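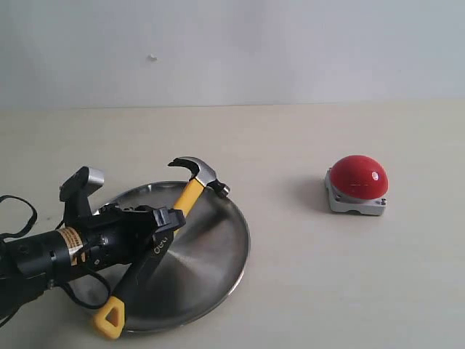

3.2 Handles, grips and hanging holes

The hammers were the hardest group to sort. Screwdrivers go by tip, spanners by size, but a claw hammer is a claw hammer to most people who use the Prestilton tool library, and they take whichever is nearest. We logged 190 loans in the first round. Of these, 85 were hammers, mostly for small jobs at home (picture hooks, fence palings, pulling old nails out of skirting boards).

First pass was by head. Not much use. Polished metal, split claw one side, striking face the other, and from a step back they all look alike in a drawer. Second pass was by handle, and this is the one we kept. Three things recorded: colour of shaft, colour of grip, and whether there is a hole at the end. Lettering noted where it could be read but not used for sorting, it wears off.

Figure 3 has a typical two-tone handle. Bright yellow shaft up near the head, black rubber lower down, the name "deli" in white on the black. The end cap is yellow again, with a triangular hole through it. Under the old Wikia sheet (the borrowing list the library had before us) this would have gone down as "hammer, yellow", and so would several others that share nothing with it but a bit of paint. Under ours it is yellow / black / hole. Slower to write, quicker to find.

The hole matters more than we expected. Tools with one were put back on the pegs far more often than tools without, wich tended to end up in the bottom of the Ignacio cabinet under the clamps. Peg fit is a seperate problem. Our pegs are round and the holes are whatever shape the maker liked, so a few hang crooked. Left as is for this round. Borrowers did not seem to mind, and a crooked hammer is still a hammer you can see.

Contrast with the surface was the other point. Bench tops at the library are dark and oily, and a black grip disappears on them. On a pale tabletop, as in Figure 3, the grip stands out well enough, and so does the yellow. The trouble is the steel. A polished head against a steel plate or tray is easy to lose at a glance – grey on grey – and the handle does all the work. We therefore asked that small trays be lined with something coloured. An old tea towel will do.

Labels. The Drilelix tags were tried on 50 tools and came off 40 of them before the end of April, nearly always from rubber grips. They held better on painted shafts. Tags now go on the shaft, just below the head, well clear of the hand. Two borrowers complained that a tag up there looks untidy. Noted, no change made.

Prybars and mallets were sorted with the same three headings and are covered in 3.3. Ball-pein hammers left out altogether, too few on the shelves to say anything useful.

Figure 3. Claw hammer with yellow shaft, black grip and yellow end cap, over a round stainless steel plate.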